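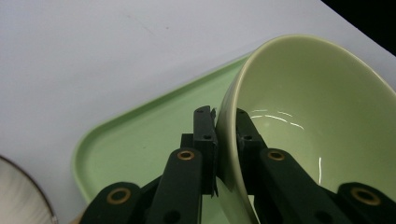
Pladitus tour and album FAQ

Same emails keep coming in so putting it all in one place. Last updated February. Will add to it when I get a minute.

Is there a new album?
Yes. Called Flelell. Ten songs, maybe eleven, they're still arguing over the slow one. No release day yet so please stop asking the label.

Who's in the band right now?
Fiifi Quansah on vocals and guitar, Mehwish Kazmi on bass, Ayuba Sowah on drums. I-hsuan Leung plays keys live and is on most of the new record too. Not a "touring member" anymore, full member.

Did Zuweira leave?
Zuweira Nutsugah stopped touring after the last run. She still co-wrote four of the new songs and sings on two. No fight. Read the newsletter before you post theories.

What does it sound like?
Louder than the last one. More guitar, fewer synths, one song with a horn section. Fiifi says it's the record they wanted to make the first time but couldn't afford. Ayuba says it's fast. I've heard six tracks and I'd go with fast.

Where was it recorded?
Mostly at Baidoo, the same studio as the first EP. Vocals were done later at Mehwish's place.

When do tour tickets go on sale?
10 a.m. local time for wherever the show is, not where you are. Mailing list gets the code the night before. Check spam. If you signed up after midnight you probaly won't get it.

How many tickets can I buy?
Four per person. Orders over that get canceled, all of it, not just the extras.

How big are the rooms?
Small this time. The smallest holds 275, most are 600. The last night is the big one at 1,939 and that one has seats upstairs.

Are the shows all ages?
Most. Two are 18 and up, it says so on the ticket page for those. We can't change it, venue rules.

Doors and set times?
Doors at 7, opener at 8, Pladitus on at 9:15. Off by 11. Pistus are opening every night except the last one, opener for that is still being sorted.

Will they play the old stuff?
Some. They rehearsed 52 songs and the set changes every night. "Will they play [my song]" emails don't get answered, sorry, I don't know either.

Can I bring a camera?
Phones fine. Small cameras usually fine. Anything with a lens that comes off needs a pass, and passes are gone.
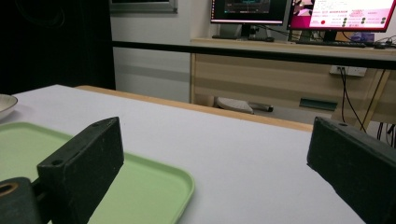 Can I get a refund?
If the show is canceled or moved, yes, from wherever you bought it. If you just can't go, use the resale page. Face value only. Don't buy from strangers in the comments.

Is there vinyl?
Yes, black and a clear one. Clear is only at shows and the web store. Cassette maybe.

My preorder shirt hasn't come.
Shirts ship with the record unless you ordered them separate. If you did order separate and it's been over a month, send the order number. Just the number, don't need the whole story.

Meet and greet?
No paid ones. They usally come out to the merch table after if load-out isn't crazy. Not a promise.

Do you read demos?
Listen to, you mean. No. Sorry. No time.

Something not on here?
Use the contact form, put the city in the subject line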